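# How to budget a hand-held gripper station without buying everything twice

I get asked for my parts list a lot, and I keep sending people the same long email, so I'm writing it up properly. It covers one collection station: one operator, two hand-held grippers, and a set of household chores to record. Ours was dish washing first and a few other wash jobs after that. If you're planning for arms on a bench, most of the numbers below won't help you, sorry!

## Start with the chore and leave the hardware for later

My first budget started with the grippers because they're the fun part. Big mistake. I had a lovely quote from Tareneo and no idea what the things would be picking up, and the jaws we'd chosen were too stiff for anything thin and slippery.

So write the chore down first, in plain words. Ours says "pick up a bowl, tip it, scrub the rim, put it down." Then go stand at a sink and do it with your own hands, slowly, and note every spot where you change your grip. Each of those notes turns into a question for the vendor. How wide does it open? How hard does it close? Can the pads get splashed?

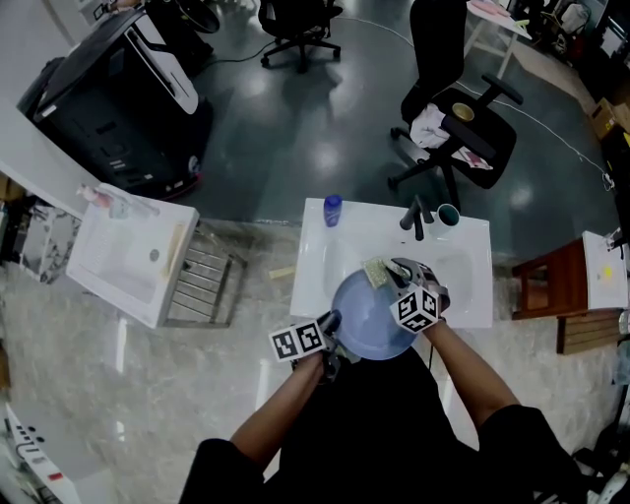 *Bowl in the left gripper, sponge in the right. The marker cubes ride on top of whatever you buy, so ask what they add to the weight.*

## Split the money into four piles

I use percentages, because everyone's total is different. Mine go like this:

- **Grippers, markers and mounts: whatever is left** once the other three piles are set. Yes, really, they go last.
- **Cameras, cables and recording gear: 30 percent.** Cables eat more of this than you'd think.
- **Room, furniture and props: 20 percent.** Basins, tables, chairs, dishes, bottles, sponges.
- **Spares: 15 percent.** Don't touch this until something breaks.

That leaves 35 percent for the grippers. When I showed it to Roland Tindall, who signs off on our orders, he wanted to know why the exciting part got so little. I told him about the month we spent with two perfectly good grippers and one working cable between them. He signed.

## Get quotes that you can compare

Send the same one-page request to everybody. I sent mine to Tareneo, Grunder and Shenoy in November and asked for these things, in this order:

1. Price per pair, with pads fitted.
2. Price of a spare pad set and a spare finger set, as separate lines.
3. Weight in the hand with the marker mount on.
4. Lead time for the pair, and lead time for the spares (these can be wildly different).
5. What the warranty says about water. Get the wording, please, and don't settle for "should be fine."

Shenoy was cheapest on the pair and the most expensive on pads. Over a year of wet work that flipped the ranking for us. Grunder wouldn't quote spares at all without an order, so I set them aside. Your replies will look different, but put them all in one sheet and add a year of pads to every row before you look at the totals.

If you can borrow a demo pair, do it, and bring your own dishes. I drove ours over to the Sorthorpe showroom in a laundry bag and felt pretty silly walking in — worth it, though. A vendor's test block tells you nothing about a wet dinner plate.

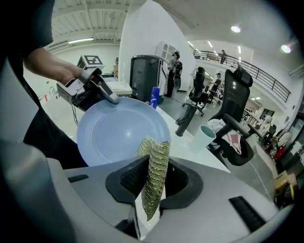

*Big plate, metallic scrubber. Bring your widest and your roughest item to any demo.*

## Props are consumables, so buy them that way

Sponges and scrubbers get chewed up fast. I buy 20 at a time, in mixed shapes and textures, and log which one went into which session. Dishes are easier. Get a few sizes, go for light colors and dark ones, and check that the vendor's pads will hold the rim before you commit to a whole set.

Scrubbers with any metal in them need a second thought. Ask the gripper vendor whether they're okay with that against their pads, and add a pad set to the spares pile if the answer is vague.

## Plan the room before the order goes in

Walk the space with tape and mark where the operator stands, where each basin sits and where the power comes from. Then add the chairs, because people need to sit down between takes and you'll be glad of somewhere to drop a towel.

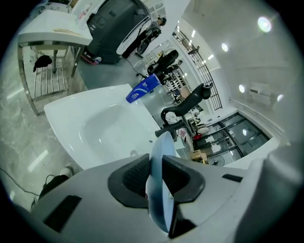
Furniture is where I'd tell you to spend a bit more than feels right, and the wash basin is the first thing on my list. A household sink is fine for bowls, but a bigger job wants a bigger basin. The deep oval kind made for washing hair, with the shampoo bottle lying on the far rim and the spray nozzle right beside the basin, gives you a whole extra set of tasks from one purchase. Measure the doorway first. And look at the floor while you're at it: a thin black power cable running over polished marble is something people will step on, so put cable covers in the room pile now. I forgot them on the first order and paid for separate shipping.

## Order in two rounds

Round one is a single pair of grippers, one set of recording gear, one basin and a small box of props. Record with that for 20 working days. Keep a notebook next to the station and have everybody write down what annoyed them, even the petty stuff.

Round two is everything else, and you'll change it after reading the notebook. We dropped a second table, doubled the cables and moved up one size on the pads. Ask your vendor to hold the round-one price for round two, in writing. Tareneo agreed to that after one email.

My blank sheet has the four piles across the top and the five quote questions down the side. Copy that layout, fill in your chore in the first cell, and don't send a request out until that cell has something in it.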